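Filed under: Short Stories, Borders

The letter came on December 29, 2008. Brown envelope, window in it, his name spelt wrong. Ashbey. Murray Ashby stood in the hall with his coat still on and read it twice and then went and read it to the kettle.

Application to remain. Refused? No — further information required. That was page one. Page two was the fee, 1,199, no pound sign, as if they might take it in anything. Eggs. Buttons.

It wasn't for him. He'd been born up the road. It was for Nathalie, who had been in Lodwood longer than the new bypass and paid her tax and done the church flowers once when everyone had flu. Nathalie Desjardins, born in Tuhiwai to a father who never filled in a form in his life. One missing paper. They wanted proof of where she had lived, every address, with dates. The bedsit over Bastetti the barber. The room at Dement Street with no number on the door. How do you prove a door with no number.

He rang the helpline. Music. A woman who said she couldn't discuss the case with him, he wasn't the applicant. He said he was the sponsor. She said was he listed as the sponsor. He said he thought so. More music.

Nathalie came in at six, shoes off, bag down. Saw the envelope.

"How much?"

"Never mind how much."

"Murray."

He told her. She sat on the stairs. There was up to 2,000 in the building society, he said, if you counted the bit for the roof, and the roof could wait, it had waited since his mother. She said she'd not have his roof. He said it was their roof. Neither of them spoke for a bit and the boiler banged.

Then she got up and fetched the biscuit tin. Payslips, bus passes, a library card gone soft. They laid it all out on the carpet by year — 100 bits of paper, she said, and not one of them says I was here on a Tuesday. He said nobody had asked about Tuesdays. She laughed at that, a bit. They did it til past midnight, him reading out the dates, her writing them down in capitals.

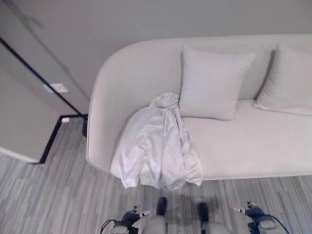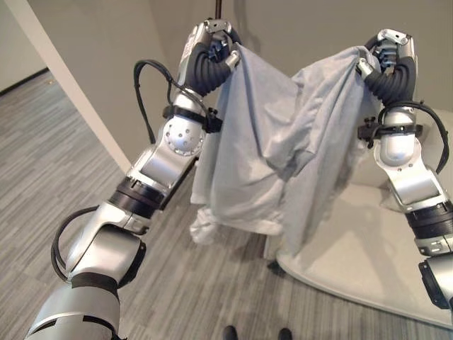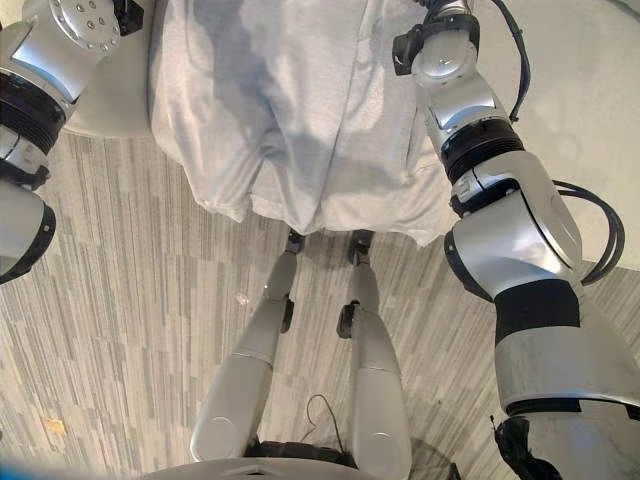

Bastetti thought they should get a solicitor and said so loudly, with a customer under the towel, and added that his own brother had sent the lot off by ordinary post and never seen it again. Copy everything. Copy the copies. And he'd write a letter himself, rent paid every week, never late, on headed paper if he could find any.

He found some. It had the old phone number on it. He crossed that out and wrote the new one above and signed it so hard the pen went thruogh.

Nathalie took the parcel to the post office herself. Recorded, signed for, 2 labels because the first one tore. Murray waited outside in the cold. When she came out she had the receipt folded small in her glove and she wouldn't let him hold it, not even at the crossing.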